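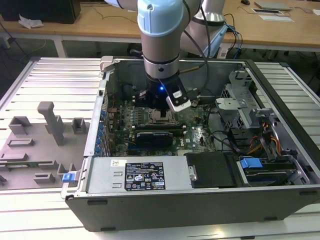
Our group looked at how the refurbishing line at Girkon changed after the firm brought in its first robot arm, and what the staff made of it. Girkon takes in old office computers and sells them on through its Bramura shop. The arm works over a tower laid on its side with the cover off, and its gripper has to come down right above the CPU socket, just above the memory slots and the graphics card. Placing processors used to be the job people liked least, as a bent pin meant a scrapped board.

The line handled 522 machines a month before the change and now handles over 700. No jobs were lost, but the jobs are different. Two fitters moved to testing, and one was trained to set up the arm at the start of each shift. She told us the training was too short and that she learned most of it from the manual.

Staff on the evening shift were less happy. They said the pace is now set by the arm and that there is less time to talk. We come back to this in section 4.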